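The Requena Desk

Candela Cifuentes began the handover report at 9 in the morning, because the lease on the Kevthorpe office named that hour. The form had 17 fields. Field one asked for the name of the previous occupant, and she wrote Telmo Requena. Field two asked for the reason for leaving. She left it blank and went on to the desk.

The laptop was closed. She recorded it as silver, lid up, condition fair. The mouse was to the right of it, white, with bare desk between the two. She had worked across from Requena for almost 3 years and had never known him close the laptop before leaving a room. The form had no field for this.

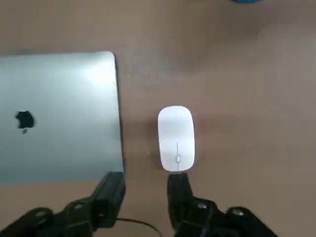 Laptop and mouse, with the speck beside the mouse.

There was a crumb, or something like a crumb, next to the mouse. Under the terms of the lease, debris was to be removed before inspection and fixtures were to be left in place. Cifuentes considered which of the two it was. She left it in place and moved to field six.

Field six was the plate. It was square, metal and grey, and it lay flat. Requena had bought it from Stondar in October and entered it in the accounts as a weight, then as a tray, then as sundries. The price had been 4,000, and the currency was not given. Valeriano Lorente, who kept the accounts, had written to him on each occasion. Requena had answered once, to say that the plate was for standing things on.

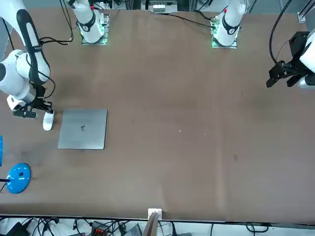 Lorente had asked which things. No reply was on record, and the matter was carried over to the next quarter, where it remained. Cifuentes rang him from the corridor.

"Is it clean?" said Lorente.

"There is a mark near the middle."

"What sort of mark?"

"Small and dark. I can't say more than that."

"Put wear and tear."

She put wear and tear. When she came back to the desk to check the spelling of Stondar, she looked at the plate again and found that the entry was no longer complete. She crossed out the line and wrote a longer one in the margin, in smaller letters.
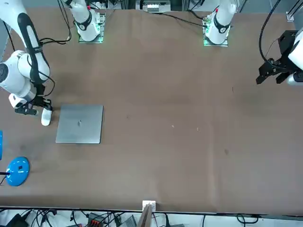 Field six, second reading. A tiny white item upright on the plate, near the centre.

She rang Lorente a second time. He asked whether it was a peg. She said it was possibly a peg. He said that the form did not allow for possibly, and that she should choose. She wrote peg, and then the time.

Field nine was the lamp. It was blue, with a domed shade, a black gooseneck and a round base. Requena had been particular about it. He had once sent a memo to the whole floor, under the heading Hititz Lamp, asking that the neck not be straightened by other staff — it had been set to the height at which he could read without his glasses. Iker Aranda had straightened it the same afternoon, by accident, and had spent an hour trying to put it back.

Cifuentes did not touch the neck. She noted the angle of the shade and its position over the laptop.

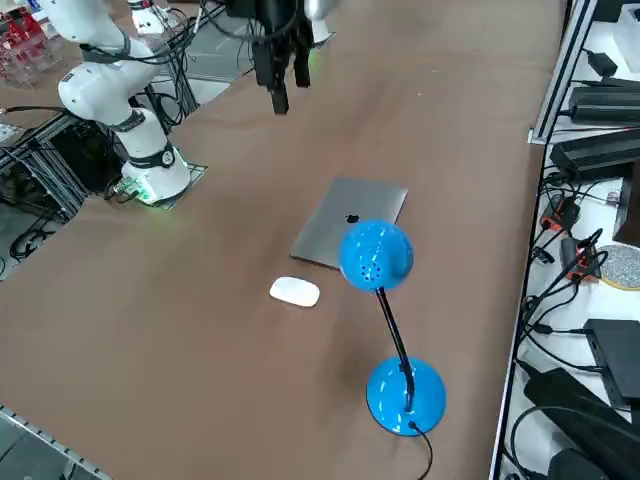
Field nine. Shade above the corner of the lid.

The last field asked whether, in the opinion of the person completing the form, the occupant intended to return. The permitted answers were yes and no. She read the earlier entries through from the start: the lid closed, the peg standing, the lamp at reading height.

She wrote yes, signed the form, and took it downstairs to be stamped.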